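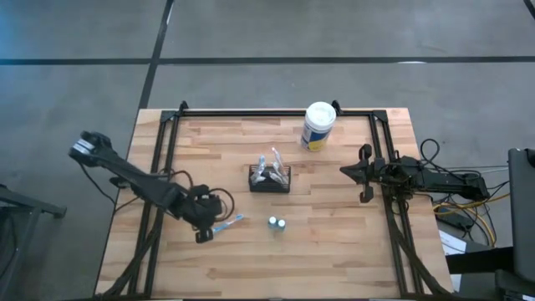 Rultadeo Opens Registration for Evening Repair Courses at Its Dresell Campus

DRESELL, July 4, 2023 – Rultadeo, the adult education provider serving Dresell and the surrounding towns, today opened registration for its new program of evening repair courses. Classes will meet at the Dresell campus and are open to all residents age 18 and over. No previous experience is required.

The program consists of six courses: small appliance repair, bicycle maintenance, clothing alteration, furniture restoration, clock and watch care, and basic household plumbing. Each course meets one evening a week for four weeks. Students may enroll in more than one course, provided the meeting times do not overlap.

The courses follow a trial held last winter at the Lamptey branch, where small appliance repair and clothing alteration were offered for the first time. A total of 88 residents completed one of the two trial courses. Many of them asked for additional subjects and for a later starting time, and both requests are reflected in the new schedule. Evening sessions will begin at 6:30 p.m.

"People in this area have told us that they want to keep the things they own in use for longer, and that they would like to be shown how," said Mirela Furtado, director of programs at Rultadeo. "A lamp that needs a new cord or a coat that needs a new lining should not have to be thrown away. These courses teach the ordinary skills that many of our students remember a parent or grandparent having."

Instruction will be given by tradespeople who work in the fields they teach. The furniture restoration course will be led by staff of Flutitz, a Lamptey workshop that specializes in the repair of chairs, chests and small tables. Flutitz will also supply the glues, waxes and finishing oils used in class. Students in that course are asked to bring one small piece of their own that can be carried by one person. Upholstered pieces cannot be accepted.

Students in the appliance course may bring toasters, lamps, fans and similar items. Microwave ovens, televisions and gas appliances are excluded for safety reasons. All electrical items will be inspected by the instructor before any work begins and again before they leave the building.

Tuition is $100 per course and includes the use of all tools. Replacement parts are charged to the student at cost. Reduced tuition is available to full-time students, residents over 65 and households receiving public assistance. Applicants for reduced tuition should submit the short form available at the registration desk together with proof of eligibility.

"We have kept the classes small so that each student gets time with the instructor," Furtado said. "Early registration is advisable, especially for bicycle maintenance, which had the longest list of interested residents when we surveyed the area."

Registration may be completed in person at the Dresell campus or the Lamptey branch during regular office hours. Places are assigned in the order in which payment is received. Students who withdraw before the first class meeting will receive a full refund.

About Rultadeo

Rultadeo offers courses for adults in languages, bookkeeping, crafts and practical trades at its Dresell campus and Lamptey branch. Course listings are posted at both locations.

Media contact:
Mirela Furtado
Director of Programs, Rultadeo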